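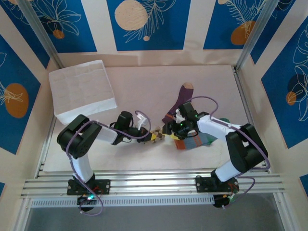 Telma Garrido has been making quilts for sale since she left Barrientos, the bedding firm, where she spent her days checking hems. We caught her on the phone between two deliveries. Kettle going in the background.

"I started with tea towels, old ones, from my aunt," she says. "Cotton that's been washed 700 times is lovely to sew. New stuff fights you."

Her big one is called Flollholm, after the village where she cut it out. 1000 patches, all by hand, no pattern. Would she do it again? "No. My thumbs say no."

She sells most of her work at the September fair and takes orders over the winter. Prices start at 70 for a cot size. People do haggle – she doesn't mind, but she wont go lower. "I tell them what the wadding costs. Then they go quiet and have a look at the cushions."

Checks are what she gets asked for most. Stripes hardly ever. She puts that down to grandmothers' kitchens, and to checks being easy to line up if you're a beginner. Her advice for anyone starting: wash the fabric first, buy decent scissors, hide them from the family.

And next? A baby quilt for a couple in Vatach, then a rest. Maybe a class, if she can find a room with good light and enough sokcets for the irons. "I've got 2 names on the list already," she says. "One's my sister."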